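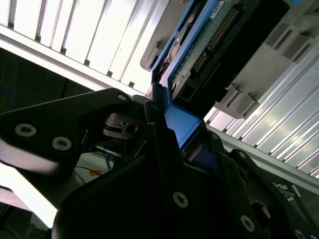

Figure 2. Blue tray with green circuit board and connectors; flat gray plate behind.

4. Fitting the board tray

This section covers placing the Elano board tray on the gray plate, connecting it, and removing it for service. Read section 3 first if the plate has not been leveled.

The tray and the board are supplied as one assembly. Do not take the board out of the tray to fit it. If the board has to be changed, order the complete tray from Rora and return the old one in the same packing.

CAUTION: Switch off the supply and wait 90 seconds before touching the tray. The board holds a charge after the power light goes out.

CAUTION: Hold the tray by its blue rims. Do not press on the components or lift the assembly by the connectors. The gold-colored pins bend easily, and a bent pin is not covered by the warranty.

4.1 Before you start

You will need:
A wrist strap connected to the bench ground
A soft, dry brush
A flashlight
The cable set from bag 2
The record card supplied with the unit

Remove loose packing from the work area. Make sure the long rail next to the plate is clear along its full length.

4.2 Checking the tray

1. Put on the wrist strap.
2. Open the antistatic bag along the printed line. Keep the bag.
3. Copy the number on the small white label to the record card. The label is near one end of the board. The print is very small, and a magnifier helps.
4. Look along the two black connectors on the long side of the board. The pins should be straight and evenly spaced. If any are bent, put the tray back in its bag and do not fit it.
5. Look into the square socket beyond the shorter connector. Brush out any dust. Do not use compressed air.
6. Check that the round screw near the socket is seated. It is set at the factory. Do not tighten it further.
7. Check the channel between the blue rims for packing crumbs. Leave the shiny metal part in place.

Note: Light scuffs on the outside of the tray do not matter. A crack in a rim does. Replace a tray with a cracked rim.

4.3 Placing the tray

1. Turn the tray so the angled tip of the blue end section points toward you.
2. Bring the tray over the plate with the black housing on the same side as the two groups of slotted blocks. The single small tab with the dark slot should be on the other side.
3. Lower the tray until it rests on the plate. Keep it level as it goes down. If it rocks, lift it clear and start again.
4. Press lightly on both rims at the same time. Do not press on the black housing.
5. Shine the flashlight along both sides. There should be no cable or packing caught under the tray.

CAUTION: Do not slide the tray across the plate. The slotted blocks stand higher than the plate surface and can catch the underside of the assembly.

4.4 Connecting the cables

1. Take the wide cable from bag 2 and fit it to the longer connector. Push straight in, with even pressure at both ends.
2. Fit the narrow cable to the shorter connector.
3. Leave the square socket empty unless you have the Tidex option. See section 7.
4. Route both cables away from the ribbed metal panel. Leave enough slack that neither one pulls on the board.
5. Write the month of fitting on the record card.

4.5 First power-up

1. Remove the wrist strap and clear the tools away.
2. Switch on the supply. The start-up check takes 21 seconds.
3. Read the display. If it shows READY, go to section 5.
4. If it shows code 187, the board has not been detected. Switch off, wait 90 seconds, and refit both cables. If the code comes back, remove the tray and repeat the checks in 4.2.

4.6 Removing the tray

1. Switch off and wait 90 seconds. Put on the wrist strap.
2. Disconnect the narrow cable, then the wide one. Pull on the plugs and not on the wires.
3. Lift the tray straight up by its rims and place it in its bag.

Note: Trays from the earlier Trujillo series look similar but use different wiring. Do not fit them to this unit.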